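Last updated: February 16, 2018

My electricity supplier has written to tell me that I used 272 units last month, which is more than "similar homes". It doesn't say which homes. I picture them all the same, sitting in the dark in their coats, feeling pleased.

I have nothing against saving power. I turn off lights and I've worn a hat indoors since November. What I object to is being marked. There was a time when a bill told you what you owed and left your character out of it. Now mine has a row of little leaves at the top, and I have been given two.

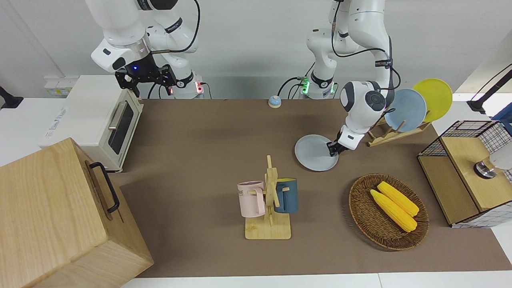
My neighbour Yoon-hee Um gets five leaves. She also works away from Monday to Thursday and eats most of her dinners on trains, so her kitchen is a model of restraint — so is the moon. I don't grudge her the leaves. I only wonder what we are meant to learn from them, beyond the fact that it is cheaper to be out.

The letter came with tips. Fill the kettle only as far as you need. Put a lid on the pan. I am 34 years into cooking my own meals and have met the lid. The supplier, meanwhile, keeps its own offices lit all night, every floor, and you can see them from the ring road.

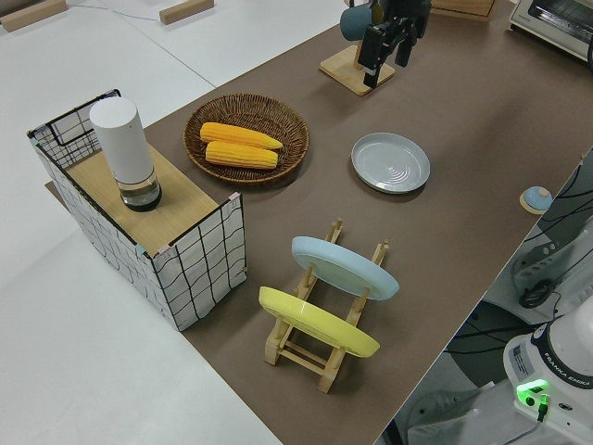
Home & Money

What would help is a cheaper tariff or a wall with something inside it. I asked for a price on the wall and was quoted 4,000 pounds, with a grant of 900 if I filled in a form. The form wanted to know how many leaves I had.

I've left that box blank and posted it. If they want to come round and count, I'll put the kettle on, filled right to the top.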